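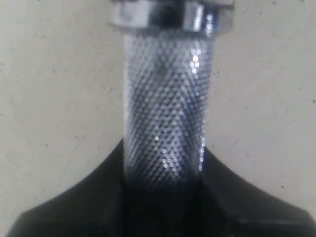
Filed under: Workshop notes / Hardware / Floor

22 April 2022

Knurled rods, second round. Kilian left the short ones soaking overnight in the citrus degreaser and I took them out first thing. Most of the old grease came off with a nylon brush. The valleys of the knurl hold on to it near the bottom of each rod, where the rod goes into the black body, and the brush bristles are too thick to get in there. A brass brush works better but leaves a yellow tint on the silver. It wipes off with alcohol. I did it that way for the rest.

Tried the nut on each one by hand before putting anything back together. All but one ran down freely. The bad one binds after two turns, backs off, and then binds again at the same spot, so I think the first thread is rolled over. Chased it with the die and it is better but I don't like it. Put it in the jar with the lid marked ASK. Annelies can decide if she wants to order from Brunner again or turn one ourselves. The last Brunner order took until August to come, and we had stopped looking for it by then.

Grip test, same as last time. Bare fingers, then nitrile gloves, then gloves with a drop of oil on them. Bare fingers fine on everything. Gloves fine. With oil, the fine knurl slips before the coarse one does, and it slips earlier on the rods that were brushed hardest. I may have taken the points down a little. Will not use the brass brush on the next batch until I have looked at one under the loupe. Assunta's view is that the points were already worn and the grease was hiding it. Could be. We have no spare from the same lot to compare with, only the long ones from Zekcombe, and those are cut to a different pitch.

Torque on the hex nuts: I went back to the wrench with the blue tape. The other one clicks early. Somebody should send it out for calibration or throw it away, because it keeps ending up on the pegboard as if it was fine.

Assembly notes for whoever does the next lot:

- Rod into the body dry, no oil on the knurl.
- Nut finger tight, leave it ten minutes, then the wrench.
- Wipe the plastic with a damp cloth only. Alcohol turned one of the old housings cloudy.
- Parts from the jar marked ASK stay in the jar.

Stopped at noon and spent the rest of the day on the floor.

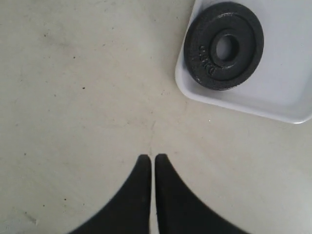
Degreaser came in a five-liter can from Prunness and I mixed it weaker than the label says, since the full strength left streaks the last time Elfriede used it. Started at the sink end and worked toward the door in strips. The general gray film lifts without much trouble. What doesn't lift are the scuffs, the light scratches and the small dark specks. I went at a few of the specks with a plastic scraper and some came off like dried paint, while others are down in the surface and will stay. The thin wavy line in the floor is on my list for filler too. I can't tell if it is a crack or an old seam showing through, so before filling I want to put pencil marks at both ends and see if it grows. The shallow square tray can stay on the floor for small parts while I work, as long as it gets picked up before mopping.

Pencil marks are in now. Measured 213 mm between them with the steel rule. I wrote the number on masking tape and stuck it to the inside of the cabinet door, next to the paint codes. Kilian asked why not just fill it today. I'd like to have two readings first, and the filler we have has been open since before I started here and has a skin on it.

Cyrill came through with a cart while the second strip was still damp and left two wheel tracks. I redid that part. A sign would help, or a piece of tape across the doorway.

Knee pads: the foam ones are finished. I used a folded moving blanket for the last part and it was more comfortable.

Used about 54 paper towels' worth of wiping on the edges where the mop doesn't reach, and that was a waste. There are old cotton sheets in the bottom drawer and they can be cut up. Next time those.

Cost so far, including the can, the brushes and the alcohol, comes to 60. Receipts are in the envelope. If we decide to have the whole floor coated, Elfriede got a price from Brirkumari last year and it was just under 2,000, not counting moving the cabinets out and back. My opinion is that the floor is sound enough to be left uncoated for another year if it gets a proper wash every couple of months. Assunta would like it coated because small dropped parts are hard to find against the specks. She has a point. I spent a good while today on my hands and knees after a set screw, picking up bits of grit that looked just like it. Found it in my cuff.

Open items

- Loupe check on the brushed rods against an unbrushed one. Me.
- Jar marked ASK: one rod, rolled thread. Annelies.
- New filler, gray if they have it, otherwise the beige.
- Early-clicking wrench. Kilian says he knows a place.
- Read the distance between the pencil marks again after the heating has been off for a few weeks. If the marks are gone by then, the tape on the cabinet door has the number.
- Cut up sheets for rags.

Left the window tilted overnight for the smell. The mop is hanging over the sink and should be dry by morning.

Recent entries
Pegboard, moved again
Degreaser comparison, part one
Long rods from Zekcombe: pitch and fit
Cabinet hinges and the wrong screws
Where the paint codes are written down

Corrections and additions to Elfriede Widmer, workshop office | Back to top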